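Stotgate workshop pits two grippers against one small orange box

Staniforth has spent most of October finding out which of two grippers is better at putting a push-button into a hole. A person can do this while talking on the phone. The robots have required a good deal more of everyone's attention.

The trial is being run out of the firm's Stotgate workshop, where a pair of white arms share a brown tabletop with a drawer unit, an orange button enclosure and a couple of loose buttons, one red, one yellow-orange. The job on paper is simple. An arm collects a button, turns it upright, lowers it into the round hole on top of the enclosure and lets go without taking the enclosure along for the ride.

Up for comparison are two parallel-jaw grippers, known in the shop as the Lumar and the Tuto after the two suppliers who lent them. The Lumar has the stronger grip and the shorter fingers. The Tuto is slower to close but gives a little when it meets something solid, a quality Beryl Yeoman, who is running the comparison, says she would also like to see in the suppliers.

So far the workshop has logged 51 attempts that count. Attempts that don't count are kept on a separate sheet, and Yeoman would not be drawn on how long that sheet is.

"The picking up is fine. Both of them will pick up a button all day," she said. "It's the bit where you've got it by the cap and you need it by the body. Then you're putting it down and having another go, and it rolls."

The rolling has become something of a theme. Buttons of this type have a mushroom cap at one end and a contact block at the other, so a button on its side tends to wander off in a curve when nudged. Malcolm Clegg, who wrote the test procedure, started out with the buttons placed anywhere on the left half of the table. The procedure is now in its sixth version and asks for them to be laid side by side with the caps facing the front edge. Clegg describes this as a refinement. Others in the building have described it as giving up.

There is also the question of who holds the enclosure. With one arm doing all the work, the orange box is inclined to skate across the table when a button goes in crooked. Using the second arm to steady it fixes that, but then both arms need to be in the same small patch of air, and the controller takes a cautious view of such things. Edgardo Cruzado, who looks after the controller settings, has trimmed the pause before the two arms will approach each other to 6 seconds. It was almost double that when the trial began. He says he could go lower but would want to be standing further back.

Results to date lean toward the Tuto for the insertion itself and toward the Lumar for everything leading up to it. This has pleased neither supplier. Mounting one of each was suggested early on and ruled out on the grounds that it would no longer be a comparison. It was suggested again last week and is now being called phase two.

Cameras are next on the list. The overhead view loses sight of the hole whenever a wrist passes over the enclosure, which tends to be the very moment someone would like to see it. Ankica Mujić has been trying a lower angle from the side and reports that she can now see the hole very well, and the button not at all. She plans to run both views together once she has found another cable of the right length.

Glenys Kershaw, who manages the workshop and signs for the loan equipment, said the grippers are due back with their suppliers at the end of the month and that she had already asked for two more weeks. The buttons, she noted, belong to Staniforth and may stay as long as they like.

Anyone with a part that is small, round and reluctant to stay put is welcome to send it in for the next set of tests. Kershaw asks that it be labelled, and that senders not expect it back in a hurry -- the shelf of things waiting to be picked up by a robot is already full, and for now the items on it are being moved by hand. 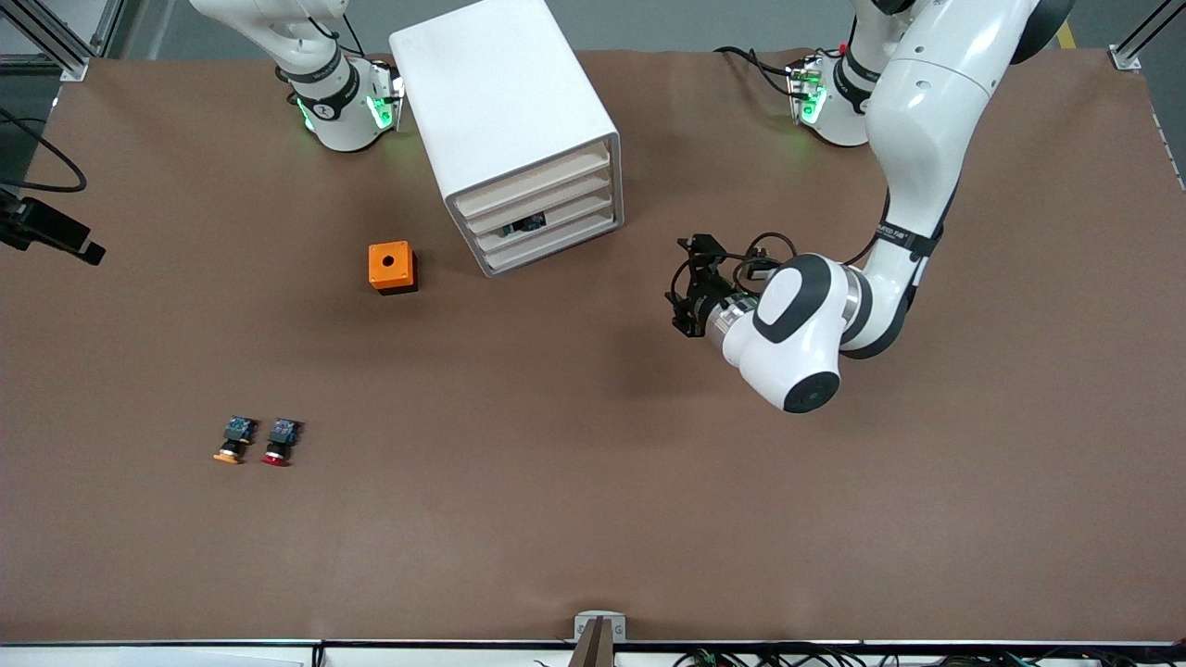 The test table at Stotgate, with two buttons and the orange enclosure they are meant to go into.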